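About Pratton

Pratton is a small company that makes practice scenes for robot arms. Our customers test their control software in our simulated rooms before they try it on a real machine. Ruwan Biswas started the work with one drawer and one table, and today the library has 1004 scenes.

Our best known product is the Nadeo kit. It is made for teams who want to teach an arm to open furniture.

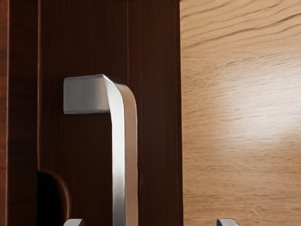
Each Nadeo license includes 56 furniture models and 3 months of support by email. You can change the friction, the weight and the light by yourself, and no extra module is needed for this.
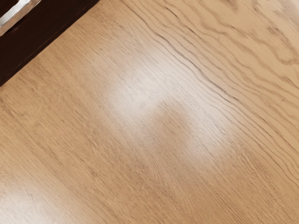 Materials take a large part of our time. A surface which is too clean teaches the software bad habits, so we work long on reflection. On light oak, for example, the glare can wash out the grain until it is hard to see, and a vision model must learn to live with it. 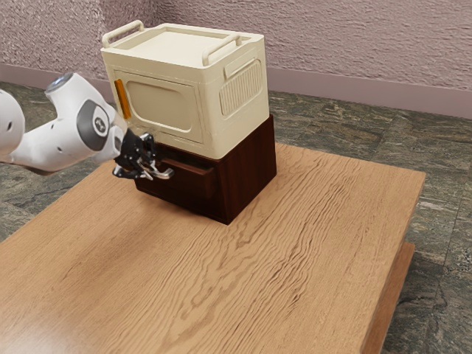 The Astitz service is for customers who prefer that we run the tests. We send back a report after 200 attempts per task. A typical task is a drawer with a curved silver handle, in a cabinet that also carries a box on its top.

Our office is in Sarkar. Please write to us before you visit, we are glad to show the kit.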